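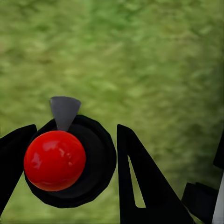
We use cookies to keep you logged in to the list archive. Accept / Manage settings

Subject: Re: Manusdale evening - running order
Date: 15 February 2024

> Can we please settle whether Zomik are going on last. They have a
> new record out in September and their manager feels it would be
> "right". I said I would ask the list. Also, has anyone had the final
> sales for last year? I have seen two numbers and they don't agree.

Both numbers are correct, I'm afraid. We sold 1355 tickets and 1229 people came through the door. The others presumably heard the support act was doing an acoustic set.

On the running order, I would leave Gramine at the end. They've closed the night twice, they know when the bar shuts, and their singer can get a tired room on its feet without shouting at it. Zomik's manager also felt it would be "right" for them to have the big dressing room, a second smoke machine and a word on the poster set larger than the name of the festival. I gave way on the smoke machine. We can revisit that if the alarm goes off again.

What I'd offer them is the slot before last, with a full 50 minutes and the proper lights. If they want to play the whole new record they can, though I've heard it, and track six is mostly weather.

The hall has confirmed a limit of 1766 with the balcony open. With it shut we lose 286 places, so I would quite like it open. The hall wants two extra stewards up there and somebody to do something about the third row, where the seats fold up when you lean forward to clap.

Replies on the order to the list please, and not to me at midnight. Merchandise tables can wait until next week - I haven't the strength.

--
Manusdale Live mailing list
Contact the list owner | Back to top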